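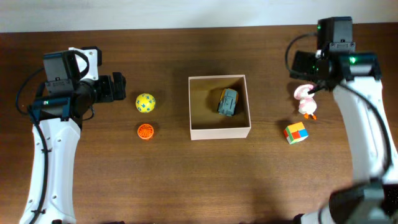
7.3 Gripper stall during a two-arm sort (Fault 834)

Fault 834 is raised when a gripper closes on an item and the finger motor draws high current for more than 500 ms without reaching its target width. The Vultex controller stops the affected arm. The other arm is not stopped unless linked stop is turned on (see 7.5).

Soft or oddly shaped items cause most stalls. A bird-shaped toy gripped from the top, as the right arm is placed to do, offers less flat surface to the fingers than a cube.

CAUTION: An indicator light on an arm does not mean the arm is safe to touch. Do not reach between the arms or into the box until step 2 is complete.

To clear the fault:

1. Press the stop button on the pendant. Check that both arms are listed as HELD.

2. Turn the key switch to SERVICE and remove the key. Keep it with you.

3. Support the item with one hand. Turn the manual release on the stalled gripper counter-clockwise until the fingers let go.

4. Check the finger pads for tears, grease or bits of plastic. Replace both pads if either is damaged.

5. Follow the cable along the full length of the arm. It must bend freely at each joint and must not be pinched. Leave the slack loop in place.

6. Move the item clear of its neighbours so the open fingers can pass on either side.

7. Return the key, select HOME and run each arm alone at low speed.

8. Lower the grip force by 2 steps for that item and restart the sort.

NOTE: Homing with an item still in the fingers stores a false zero. Later grips will then close short, and no fault will be shown.

If 834 returns within 2 cycles, leave the unit in SERVICE and record the arm, the item and the grip force in the fault log. Pads supplied by Delmont before the January change are thinner and need the width offset in 7.6.

Section checked by S. Georgiou.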